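Plakeck Bimanual 2.4
Control and planning software for two-arm robots

Plakeck plans both arms as one system, so hands can share a small workspace without stopping.
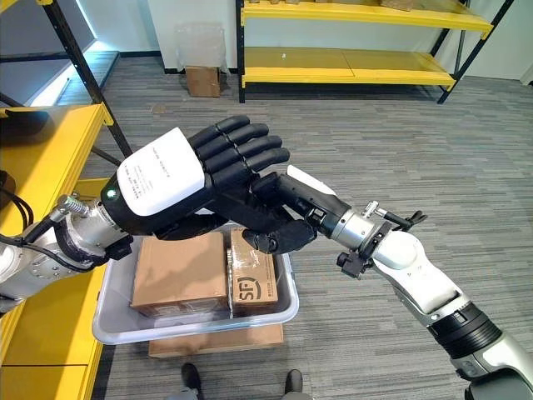 Collision checks run on the full arm model, fingers included. Close work over one gray bin, with two cardboard boxes in it, is what the planner was written for.

Wrist and head cameras feed one scene map. Clear wrap and tape get their own depth filter -- turn it on per camera.

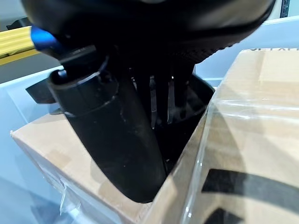 Filter settings are saved with the task file. Each license covers 2 arms and 14 task files.

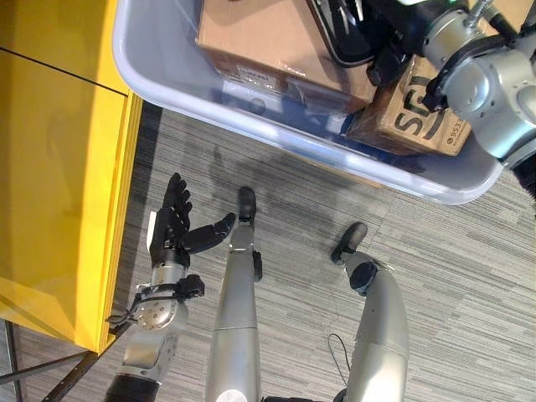
More task files can be added later. Sales: Inês Mota, Etoteck.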